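Última actualización: septiembre, 17:30

La jornada de puertas abiertas de Pandurik empieza con café malo y un chaleco reflectante, por si alguien confunde a la prensa con un palé. La jefa de integración nos recibe junto a la estantería de pruebas y pide paciencia. "Hoy va a ir despacio. Con visitas siempre va despacio".

El proyecto se llama Festia y lleva 3 años prometiendo reponer supermercados de noche. El catálogo de ensayo suma 711 referencias. "Las bolsas son lo peor", admite. "Una caja se deja coger. Una bolsa tiene opiniones".

¿Y los empleos? Suspira - la pregunta venía en el programa, entre el café y los canapés. "Quien repone a las cinco de la mañana no me ha escrito nunca para quejarse del robot. Me escriben sus jefes, preguntando cuánto cuesta".
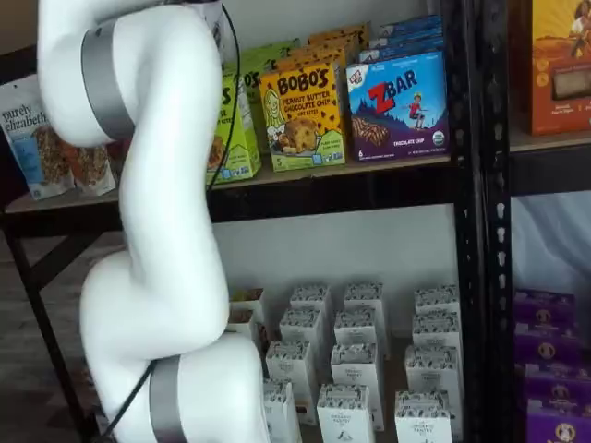
Del precio, por cierto, no suelta prenda. Sí cuenta que la cadena Vallon quiere probarlo en una tienda, "una pequeña, y sin clientes". Le pregunto cuándo. Mira al brazo, luego a su jefe. "Cuando aprenda con las bolsas", dice, y me señala los canapés.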